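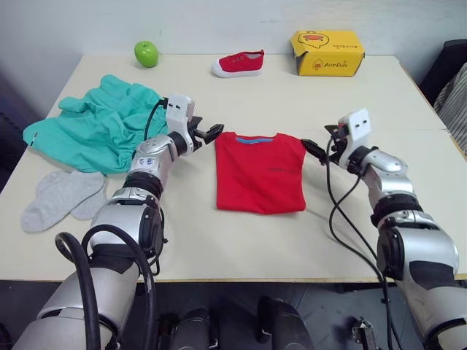 Soil Tests Are Cheap. Reading Them Badly Is Not.

By Ewan Sutcliffe
June
14 shares | 3 comments

A standard soil report gives a grower a number for phosphorus, a number for potassium, a pH, and a recommendation. Most growers read the recommendation and skip the numbers. I think the recommendation should come off the page.

The number for phosphorus is not the amount of phosphorus in the field. It is the amount that a particular acid solution pulled out of a scoop of dried, ground soil. A different solution pulls out a different amount. Two labs can test the same bag, both do the work correctly, and print values that can't be compared. The figure only means something when it has been checked against yield trials on similar ground, and for a good many soils those trials are old or were never run.

In the Hiebert district, where I have worked with wheat and bean growers since 2000, the recommendation tables in use came from trials on deep silt loam. Much of the district is shallow clay over limestone. High-lime soils tie up phosphorus in forms that a strong acid extract dissolves and a bean root mostly can't reach. The report says "adequate." The beans are stunted by the sixth leaf. The grower concludes that testing is useless and goes back to spreading the same blend every year.

Sampling makes this worse. A composite sample is meant to average a field. If the field contains an old feedlot corner and a worn-out ridge, the average describes neither. I ask for 2 composites per field at the least, split by soil type or by past use, taken to the same depth and at the same point in the season. Depth matters more than people expect. Under no-till, phosphorus collects near the surface, and a probe pushed in at 6 inches one year and 4 the next will show a trend that exists only in the probe.

The usual defense of the printed recommendation is that growers want an answer. Ravinder Després, who ran the extension desk at Brakov for many years, put it to me that a table which is wrong on some fields still beats guesswork on all of them. That was a fair position when guesswork was the alternative. A check strip costs one pass with the spreader turned off. Leave one strip bare and put double the rate on the next, harvest them separately, and write the result on the back of the report. After a few seasons the grower has a calibration for that ground — small and noisy, but local.

Labs could help by printing the extraction method next to every value and naming the trials behind each rating. Where there are no trials, the rating column should be left blank. A blank column will annoy customers. It would also tell them what is known.

3 comments

claybottom
Switched labs two years ago and my P dropped by half on paper. Nobody at the new lab mentioned they used a different extract. Ended up buying fertilizer I probably didn't need.

R. in Trilix
Check strips are fine if you have a yield monitor or a weigh wagon. I have neither. What do you suggest for 95 acres and an old combine?

Ewan Sutcliffe
R. — cut a measured length from each strip, thresh it separately and weigh it on a feed scale. Repeat it in several spots along the strip. Crude, but it will show a large response if there is one.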